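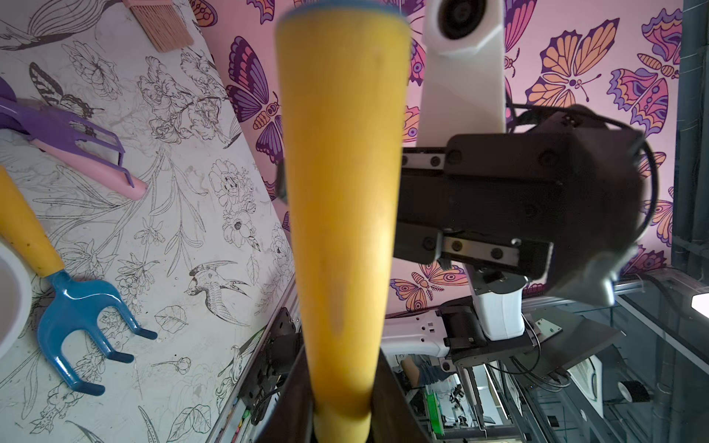
Ticket: Listing feed drops trim level and shows wrong fuel figure on used car pages
Status: Reopened, then closed
Priority: High
Product: Onu listings feed
Site: Stokcombe forecourt

Reported
Used stock pages showing wrong mpg. Started after the July feed update, as far as we can tell. Customer on the phone this morning asking why the same hatchback says one thing on our page and another on the window card. Fair question. Window card is right, page is wrong.

Also trim level missing from the title line. Just says make, model, door count, then a double space and the price. Looks bad.

What we see
- Registration lookup works, color comes through ok
- Engine size ok, gearbox ok
- Fuel figure is wrong on every diesel, fine on gas cars
- Highlights list stops after 400 characters, sometimes mid word ("Rear Parking Sen")
- Hybrids not checked yet, only 3 in stock

Tried so far
Cleared cache. No change.
Re-saved one listing by hand. Fixed it untill the next sync, then back to wrong.
Turned the overnight sync off and on. No change.
Compared with Prirnwood branch, same feed, same template. Theirs are fine — so not the template.

Update, 10:40
Pulled the raw export for 14 diesels. Mpg column is blank in all of them. Page is filling the gap with the number from the car above it in the list. That explains the van showing a small city car's economy. Not good, we could get a complaint over that.

Asked sales to take the fuel line off the worst ones for now. Most done.

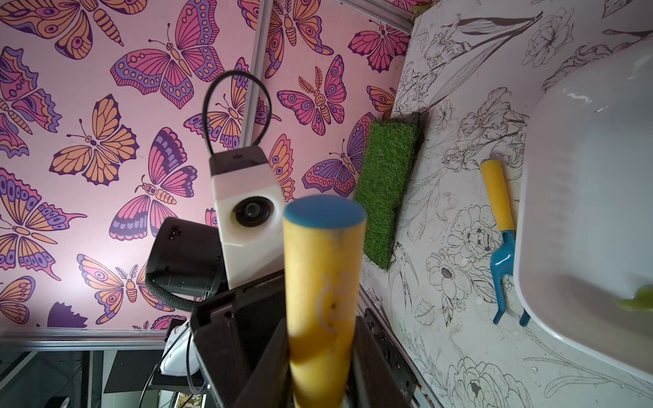 Udon support replied at 11:15. The blank column is coming from your branch settings and the feed itself is sending the value. Stokcombe is still mapped to the old field name for combined economy. Gas cars send both names so they look normal. Please go to Settings, Import, Field map, and change the combined economy line to the new name, then run a full sync. A quick sync only touches cars edited that day. The highlights limit is in the same screen and can be raised or set to none.

Update, 11:50
Changed field map. Ran full sync. First go stuck at 100 percent and never finished, had to cancel and start over. Second go fine.

Checked after:
Mpg right on all 14 diesels against the window cards
Highlights limit set to none, full list showing now
Hybrids ok
Trim level STILL missing

Update, 1:30
Trim thing is seperate. Title line has its own template and ours skips trim if the trim name has a slash or a plus sign in it. Prirnwood turned that rule off ages ago and didnt pass it on. Switched off here too. Titles good on desktop. On phones the longer ones wrap to a second line — can live with that.

Closed 2:00.

Reopened 3:20
Sold cars came back as available after the full sync. Over 100 of them. Two calls already for a wagon that left weeks ago. Filtered by status, bulk set to sold, ran quick sync. Gone from the site now, still showing in the app until it refreshes.

Asked Udon if full sync always does this. Waiting. Until we hear back do NOT run a full sync at Stokcombe without exporting the sold list first.

Closing again, new ticket open for the sold cars.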